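O regresso dos arquivos de família e a história das migrações forçadas

Retomo neste espaço a série de apontamentos sobre deslocações de populações no século XX, interrompida em outubro por motivos profissionais.
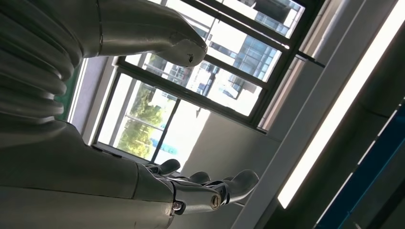
O tema que agora me ocupa é o da correspondência privada como fonte para o estudo do exílio. A historiografia portuguesa tem privilegiado, com boas razões, os fundos diplomáticos e os processos policiais. As cartas conservadas em casas particulares permanecem, em larga medida, por inventariar, e os critérios para o seu tratamento variam consideravelmente de instituição para instituição.

O fundo Larkura, que tive oportunidade de consultar nos últimos meses, constitui um caso instrutivo. Compreende 700 cartas trocadas entre famílias bascas dispersas depois da queda de Bilbau, em junho de 1937. Unai Arroyo, responsável pela descrição arquivística, optou por manter a ordem em que os maços foram entregues, ainda que esta não corresponda à cronologia. A decisão dificulta a pesquisa, mas preserva um dado relevante: o modo como os próprios destinatários agruparam o que receberam.

Das 700 cartas, 500 encontram-se transcritas. As restantes aguardam leitura, em parte devido ao mau estado do papel, em parte porque alternam o castelhano e o basco na mesma frase. Dulce Quezada, que assegura a revisão das transcrições, identificou 19 correspondentes cujos nomes não constam das listas de embarque conhecidas. Importa não retirar daqui conclusões apressadas — a ausência numa lista pode resultar de uma simples variação ortográfica, de uma viagem por terra ou do extravio de uma folha.

Merece igualmente referência o estudo de Leonie Rüegg sobre as cartas enviadas por crianças acolhidas longe dos pais. A autora observa que os textos redigidos nas primeiras semanas seguem fórmulas muito semelhantes, provavelmente ditadas por adultos, e que a escrita se torna mais pessoal à medida que a estada se prolonga. Ans Hoekstra contestou esta leitura num artigo posterior, argumentando que a amostra, limitada a cinco famílias, não autoriza uma generalização. A objeção parece-me procedente, embora a hipótese continue a merecer verificação noutros conjuntos.

Quanto às condições de acesso, o fundo pode ser consultado mediante pedido escrito, com indicação do objeto da investigação. A reprodução integral de cartas depende da autorização dos herdeiros.

No próximo apontamento tratarei da coleção Väisänen, relativa à evacuação da Carélia, e dos problemas que a tradução dos topónimos coloca a quem pretende reconstituir os itinerários.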